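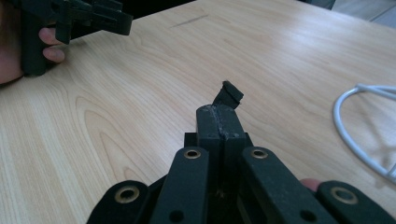

Can you teach a robot a two-handed task with hand-held grippers instead of a remote-control setup?

For small tabletop work you can, and the Zorlow pair is good enough to do it with. It's slower to learn than the seller suggests, and it needs a bright room.

I bought the pair in June to record cable handling: picking up a cable, forming a loop, passing an end from one hand to the other. Before that I used the Citudik leader arms, where you move a small arm and the big one copies you. With those I got 169 usable demonstrations in a month. With the Zorlow grippers I passed 1,000 in the same time, and I'm at 2,011 now.

Build. Dark plastic, four linkage arms per gripper, brass-colored eyelets at the pivots. Nothing has come loose. The jaw faces scuff quickly and mine show gray scratches along the seam. It hasn't hurt the grip so far, but spare jaws should be in the box and they aren't.

Grip. Small rubbery parts hold well between the tips. Thin, slick cable is harder. You have to take it close to the tip and squeeze more than feels natural.

Comfort. Fine for half an hour. Chantelle Kekana has smaller hands than I do and stopped after 6 takes on her first try. She does better now with a rest between sets.

Software. The Flalatel recorder works with it but drops tracking if one gripper passes in front of the other. Work with your hands a little apart. Deleting a bad take needs three clicks, and it should be one.

What you lose compared with the leader arms is any sense of what the robot can reach. I recorded a whole Saturday of wrist angles our arm couldn't copy and threw most of it out.

Four out of five. Keep the leader arms if you have them.

Reviewed by Kristaps Ramanauskas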